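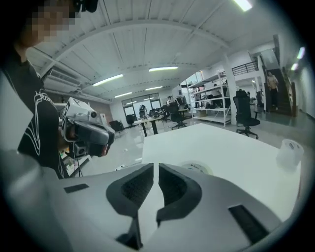 Notas para la charla: «Una sala grande y cómo vivir en ella»

(Arrancar sin saludar mucho, que ya me presenta Vasanthi. Agua a mano.)

Bueno, pues yo vengo a hablaros de muebles. De muebles, de estanterías y de dónde deja la gente el vaso, que es un tema que me apasiona más de lo que debería. Cuando entramos en la nave de Folham éramos 6 personas y ahora somos 20, y en ese tiempo hemos cambiado las mesas de sitio 11 veces. ¡Once! Tengo los croquis de todas, y alguno da vergüenza.

La primera distribución la hizo Américo Morais con cinta en el suelo. Muy bonita, todo en filas. Duró lo que tardamos en descubrir que para llegar a la escalera había que pasar por detrás de todas las sillas, y que cada vez que alguien bajaba del altillo se levantaba media oficina a dejar paso. (Pausa. Aquí suelen reírse los que tienen escalera.)

Lo primero, entonces: el paso de la escalera. Una escalera con altillo es una calle. La gente baja a cualquier hora, baja cargada, baja hablando por teléfono. Nosotros procuramos dejar libre el arranque y cerca solo tenemos un mueblecito oscuro. Jaime Azevedo quiso colocar una planta y la planta acabó arriba, junto a la barandilla negra, donde por lo visto es felicísima.

Segundo tema, la luz. Tenemos ventanal al fondo y fluorescentes largos en el techo, y no se llevan bien. El escritorio blanco lo pusimos hacia el fondo porque todo el mundo quería ventana, y a media tarde en octubre el sol entra tan bajo que no se ve la pantalla. Lo giramos. Luego lo volvimos a girar. Si tenéis un ventanal, probad la mesa de lado antes de comprar estores, que los presupuestos que nos pasaron eran para sentarse. (No dar la cifra, que luego me la discuten.)

Del techo no voy a decir gran cosa, salvo que el blanco ayuda mucho y que las vigas curvas son preciosas y un incordio para colgar cualquier cosa. Aníbal Moreira estuvo una mañana entera intentando fijar un riel y lo dejó por imposible. El riel sigue en el almacén, si alguien lo quiere.

Tercero: las sillas. Aquí me embalo, avisadme. Las sillas con ruedas migran. Tú dejas una junto a su mesa por la noche y al día siguiente está en la otra punta, dando la espalda a todo. Probamos a ponerles etiquetas, probamos a asignarlas y al final aceptamos que la silla es de quien la encuentra. Lo que sí hicimos fue comprarlas negras, porque los modelos antiguos eran cada uno de su padre y de su madre y aquello parecía un rastro. Las de malla con reposabrazos son las que más se pelean en verano. Ojo con los reposabrazos, que hay que medir antes si entran debajo del tablero. Nosotros no medimos.

(Preguntar a la sala: ¿quién tiene sillas propias y quién compartidas? Dejar que contesten un par.)

Cuarto, la estantería. Metálica, blanca, de varios pisos, sin puertas. Arnaldo Vieira la quería con puertas y yo me planté, porque en un armario cerrado las cosas entran y ya no las vuelve a ver nadie. Con la abierta ves las cajas, ves el hueco, ves lo que se está desbordando. También ves a quien está detrás, que da un poco de intimidad y un poco de susto. La tenemos pegada al pilar blanco y así no estorba, porque el pilar ya estorbaba por su cuenta. La regla de los pisos es muy simple: lo que pesa, abajo; lo que se usa a diario, a la altura del pecho; y arriba del todo, lo que no nos atrevemos a tirar. Cada 5 semanas se vacía el piso de arriba encima de una mesa y se decide.

Y llegamos a las mesas blancas, que son mi debilidad. Una mesa de trabajo compartida atrae objetos. Siempre hay un rollo de cinta. Siempre hay un vaso de plástico. El rollo me parece bien, lo acepto, un rollo de cinta en la mesa se usa. El vaso me quita años de vida. Pusimos una bandeja para vasos al lado del fregadero y funcionó unos días, hasta que la bandeja se llenó de tornillos.

(Si voy mal de tiempo, saltar lo del aire.)

El aire acondicionado: está en la pared de la izquierda, arriba, y debajo no quiere sentarse nadie en verano y quiere sentarse todo el mundo en invierno. Pensadlo antes de repartir sitios. En el local anterior, el de Stisholm, lo teníamos justo encima de la mesa de reuniones y las reuniones eran cortísimas, eso sí.

Para quien quiera los croquis, los dejo impresos a la salida, incluidos los malos. Y si alguno de Cardoso está en la sala, que venga luego a verme, que os debo dos cajas y un taladro.

(Turno de preguntas. Repetirlas al micro, que la otra vez se me olvidó.)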